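Wevaddale Laundromat Log – README
21 January 2025, posted by the maintainer

# Wevaddale Laundromat Log

Hi, and thanks for stopping by! This is a little dataset I put together on what it costs to wash clothes in public laundromats, mostly in Wevaddale and Leststead, with a handful of rows from Kenar when I was out there visiting. I started writing prices down in a notebook after my own washer died, and then the notebook turned into a spreadsheet, and then the spreadsheet got big enough that people asked me for it.

## What you get

There are 2132 rows in `prices.csv`. Each row is one machine on one visit. The columns are town, shop code, machine type, load size, cycle name, price, minutes on the timer, and a notes field where I grumble (feel free to drop it).

There's also `shops.csv`, with opening hours and whether the place takes coins, cards or both. I left out street addresses. A couple of the owners were nice about me hanging around with a clipboard and I don't want to send crowds their way.

## How I collected it

I walked in and read the price off the machine or the wall sign. If the two didn't match – and they often don't – I went with whatever the machine charged me, and the sign price went in the notes. Dryers are a pain because most of them sell time and not cycles, so I logged price per block of minutes and you'll have to do your own math on a full load.

The early rows are messier than the later ones. Before November I was lumping "warm" and "permanent press" together, and I never went back to split them. Sorry! Look for `cycle_old` in the notes if that matters to you.

## Known problems

- Some 200 rows have no load size, mostly from older shops where the sticker had worn away.
- Figueroa is a shop name in Leststead, it isn't a town. Two people have asked.
- Prices are in dollars, with a period for cents. Don't let your spreadsheet turn them into dates.
- Kenar is thin. I wouldn't draw any big conclusions from it.

## Machine types

I use `top`, `front`, `front_large` and `dryer`. The line between `front` and `front_large` is my own call, going by the size printed on the machine when there is one, and by how many bath towels I think I could get in there when there isn't.
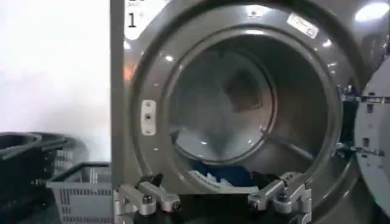

If you have a better way to split them, please tell me, and I'll rerun the whole column. I'd also love rows from other towns – use the same headers, one machine per row, and put your initials in the notes so I know who to bug with questions.

## License

Use it for whatever you like, just link back to this page. If you make a chart, send it over, I love charts.

Last updated: version 2

Contact: open an issue on the project page | © Wevaddale Laundromat Log | Back to top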